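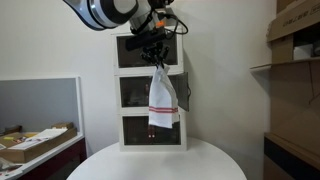

Rekha Singhal has coached the Visley under-18s for two seasons and has heard every promise a league can make about player safety. So when the Ellovlow Cup announced that its new points system would "reward development", she went looking for the catch. We talked for an hour, mostly about ice time, though she got onto the handbook early on. The league's new handbook has a page on player welfare, and she has read it closely. "Lovely page," she says. "Now show me the one on how a fourth-liner gets a shift in the third period."

Under the system, which starts on 17th January, a team picks up 2 bonus points if every skater on the roster plays in all three periods. The league says this will stop coaches from riding their best line. Singhal doubts it.

"You put a kid out for 20 seconds, he touches the boards, he comes off. He's played. Where's the development in that?"

I put this to Harish Upadhyay, who runs the competition. He says referees will be told to use common sense. Asked what that means when nobody is timing shifts, he says the league is "looking at it". It was looking at it in September, too.

Not everyone shares Singhal's view. Liên Bùi, whose Christodoulou side finished last, thinks any rule that makes coaches look down the bench is worth a try. "Rekha's got a deep squad," she says. "She can afford to be fussy." Singhal laughs when I read that to her, then asks me to read it again.

What bothers her more is the registration fee, now 621 dollars a player. The league says part of the rise pays for tracking the bonus points. She has asked for the breakdown and been sent a colour brochure.

Will she go after the points anyway? "Of course I will," she says. "I'd be mad to leave them there. I just won't be telling the parents it's good for anybody."

Visley's first game under the new rules is away to Cumau.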